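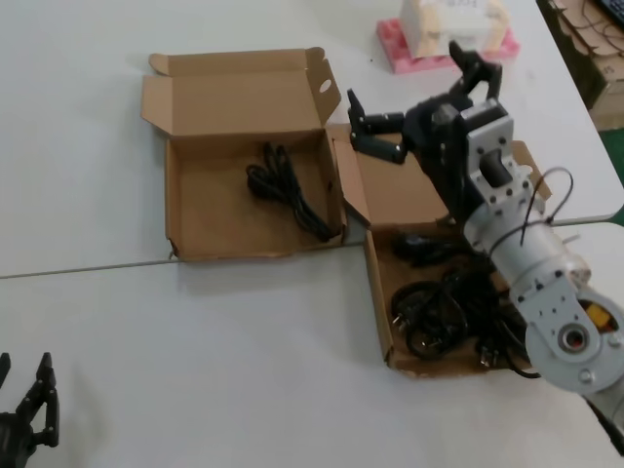
Tharun reckons the planner isn't the problem at all and I've been tuning the wrong thing since before the holidays. His words, more or less: the grasp scorer is fine with one cable and hopeless with a heap, so stop fiddling with the trajectory costs and look at what the segmentation is handing over. Fair enough, I did ask!

1/2/26, cable transfer, right arm

1. Segmentation. Dumped the masks for the heaped cords and he's got a point (annoyingly). The network merges crossing cables into one big blob, and the scorer then picks the middle of the blob, where there's nothing sensible to pinch. I've added a split step that cuts the mask wherever the depth jumps by more than 4 mm. It's crude, but on the recorded set of 148 frames it gives candidates near the plugs, and those are the bits I'd go for by hand. Black cable on black cable is still horrid for depth, lots of holes. Filling them with the median makes things worse, so that's switched off again.

2. Wrist view. Switched the box detector over to the wrist stream for the final approach. It wants four straight walls and gets upset by a ragged front edge, so the pose wobbles even when the arm is parked. Fitting to the floor of the box and the back hinge line is much steadier. The seam between the two table panels also comes through as a strong line, and the old fit kept snapping to it. I've masked it using the table calibration for now, but that'll bite us the minute somebody nudges a panel.
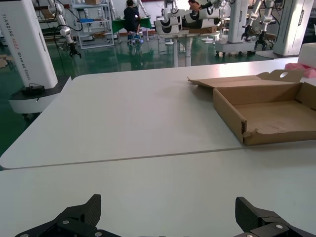
3. Planner. Left the costs alone, as told. The one change is that raised flaps now go into the collision map as thin slabs, with 12 mm padding. Modupe Bashir wants them soft so the fingers can brush past, and I can see why, but Larnik hasn't got soft obstacles in our branch and I'm not porting it this week.

4. Logging. Run 3401 has no joint torques because I forgot to restart the recorder after the Dunleavy update. Don't use it for the contact work, the images are all right though.

Still to do: ask Tharun for his mask labels, and put the depth threshold in the config file where it belongs.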